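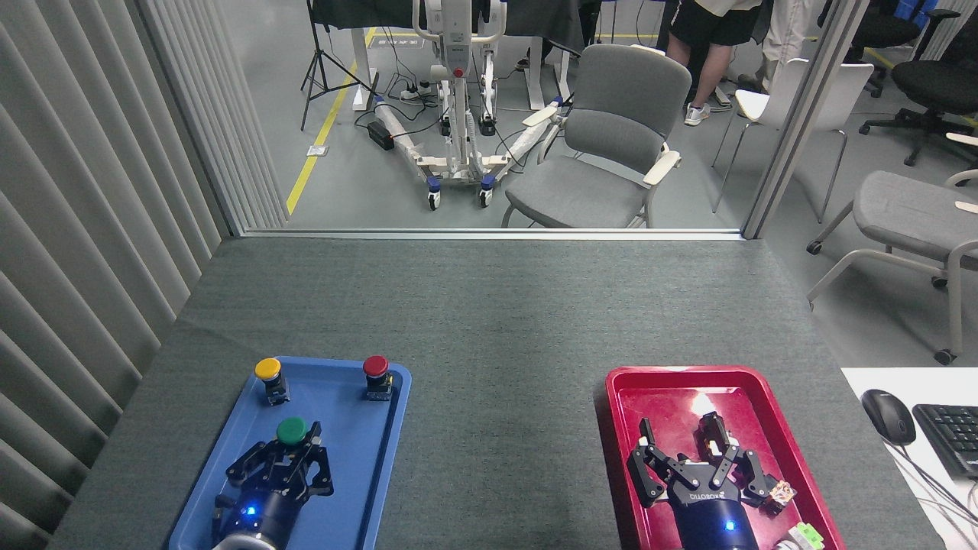
About the Rillero Robotics Club

Rillero is the student robotics club at Leltach Technical School. We meet in the automation lab on the ground floor, from the first week of classes in August until the end of May, and we work on one main project a year. Any enrolled student can join. Most of our members come from the electronics and computing programs, but we have had people from nursing, welding and graphic design, and one year the best code in the room was written by a student in the culinary program.

How the club started

The club began as an evening class. The school had put in a two-arm workstation for its automation courses, and it was only in use until 3:30 p.m. A few students asked if they could stay and keep working on their own ideas. The school agreed, as long as a member of staff was in the building, and the evening class turned into a club the next year. The name comes from the first program the students wrote, which was called rillero for reasons that have been lost.

What we work on

Our main work is with two-arm manipulation. That means getting two robot arms to do small jobs on a tabletop: pressing buttons in a set order, picking up a cube, putting it down in the right tray, passing a block from one hand to the other. These jobs look simple, and a new member can explain any one of them in a sentence. Getting an arm to do them many times in a row is harder, and that is where most of our evenings go.

A student drives the arms by hand first and records each attempt. The recordings are then used to train a model, and the model tries the same job by itself. Last year's members recorded 4,000 attempts between them. A set of 256 was kept apart for testing and never used in training, a rule we have held to ever since an early team mixed the two and got scores that were too good to be true.

Button pressing is the first job every new member learns. It teaches you how to bring the hand down straight, how hard to push, and how to keep one arm still while the other moves. After that come the cubes and blocks. Small, light pieces slide when you touch them wrong, so they show up bad habits quickly.

The Skunero Challenge

Each spring we enter the Skunero Challenge, a one-day contest for school and college teams. Every team gets the same list of tabletop tasks a month ahead, but the order is only given out on the morning of the event. Teams are scored on finished tasks, with points taken off for dropped pieces and for any time a person has to step in. The top score possible is 400. Our best result so far is 286, which put us in fourth place. The year before that we lost most of our points to a loose cable, and checking the cables is now the first item on our setup list.

How a meeting runs

The lab opens at 4 p.m. and we finish at 7. The first half hour is for setup and a short talk about what went wrong last time. After that, members work in pairs — one at the controls, one watching the table and keeping notes — and the pairs trade places partway through the evening. Those who are not at the arms work on code, sort recordings or write up results at the desks.

The safety rules are short. Hands stay off the table while the arms are powered. The person keeping notes can call a stop at any time and does not have to give a reason. Food stays outside the lab.

Our workspace

The lab is shared with other programs, so we put the table back the way we found it at the end of each meeting. Our trays, buttons and test pieces are kept in the Rainer cabinet, named after the former machine shop that left it behind when the school took over the building. Members may borrow small parts over a weekend if they sign them out.

Joining

You do not need to know how to program. We run a four-week starter course at the beginning of each term, and it covers the controls, basic Python and how to keep a usable log. There is no fee. We ask that you come to at least one meeting a week during contest season, when pairs depend on each other.

To sign up, leave your name and program at the front office or stop by the lab during any meeting. Students from other schools who would like to visit should write to the office first so we can arrange a pass.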